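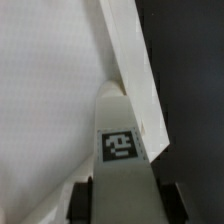
Fingers for the arm are on version 6. The first five were too thick at the tip and would not fit down between the posts of the tray. Version 6 tapers from the base all the way up and has a blunt end. Print settings are unchanged.

Each finger gets its own tag on the flat face. The tag gives the wrist camera a known reference, so I can measure how far the finger has flexed under load instead of guessing from motor current.

Tag placement matters more than I expected. On version 4 I put it near the base, where the finger barely bends, and the readings were mostly noise. Farther up the face, the same squeeze gives a clean signal.

The tags are printed on ordinary label stock and trimmed by hand. A crooked tag is fine. The offset is measured once at calibration and subtracted after that. A tag with a lifted corner is not fine, and I reprint those.

Calibration script is called Coko. It closes the gripper in small steps, stops at each one, and logs tag pose against commanded width. A full pass is 1,230 samples. I run it after every finger swap.
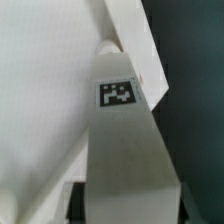 Iqra Bukhari asked whether the taper makes the tip too flexible to be useful, and whether a metal insert would be simpler than correcting for it in software.

It flexes, yes. I tried an insert on version 3. It was stiffer, and it also cracked the plastic at the end of the insert after 40 closes. A finger that bends by an amount I can measure is easier to live with.

If I go back to inserts it will be a full-length strip bonded in, and that means a new mold for the base. Not this month.

Now the fixture side. The tray has a post toward each corner and a flat open floor. The arm comes straight down into the middle, stops just above the floor, and backs out the same way. No sideways moves below the rim.

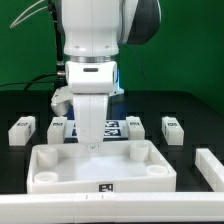 The stop height is set from the flat marker plate at the back of the table, so the tray can be swapped without touching the program. Before the plate I was typing in the height by hand and got it wrong twice.

Remaining error at the tip is 2 mm, nearly all of it along the direction the fingers close. I suspect play in the wrist mount – the screws there have been in and out a lot.

Next up: new screws, thread locker, another Coko pass, then compare the logs. Eldana Adugna has the shop's torque driver until this evening, so the wrist waits until then.

Finger files go up in the shared folder once version 6 gets through a full week of closes.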